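Remine Work Table – Set-up Guide
Section 4: Fitting the loose board and placing the power strip

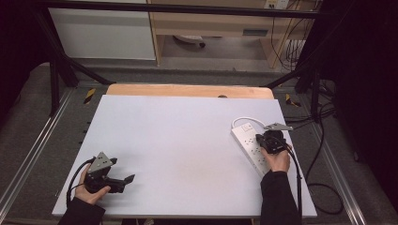

Fig. 4.1 Light-coloured board on the wooden table, with the power strip lying diagonally on the right-hand side.

Read section 3 first if the table has not yet been levelled.

You will need: the board, a multi-way power strip, a dry cloth, four non-slip pads (bag C).

1. Clear the table top and wipe it with the dry cloth.

2. Stick one pad under each corner of the board, 35 mm in from the edges. Press each pad for a few seconds.

3. Lower the board on to the table, near edge first. Do not slide it once the pads are down. Lift it and start again if it is out of line.

4. Check that a strip of table is left showing along the far side.

Note: The board is matt and will pick up grey smudges in use. Wipe with a damp cloth and a drop of washing-up liquid. Scouring pads leave shiny patches that do not come out.

5. Lay the power strip on the right of the board with the sockets facing up. It may be set at a slant, as in Fig. 4.1, if that suits the plugs you use.

6. Lead the cord back towards the far edge in a wide loop. Keep the loop on the board until everything is plugged in, then take up the slack.

CAUTION: The power strip must be unplugged from the wall during steps 5 and 6. Total load must not go over 13 A.

CAUTION: Do not trap the cord under the board. The pads leave a gap, but it is too small for a mains cord and the outer sheath will wear.

7. Plug in at the wall and test each socket with a lamp.

Left-handed use: put the power strip on the left and run the cord the same way. The Buria table is narrower – use a strip no longer than 35 cm.

If the board rocks, a pad has probably folded over. Spare pads are sold in packs of 16.

Go on to section 5, Storage and cleaning.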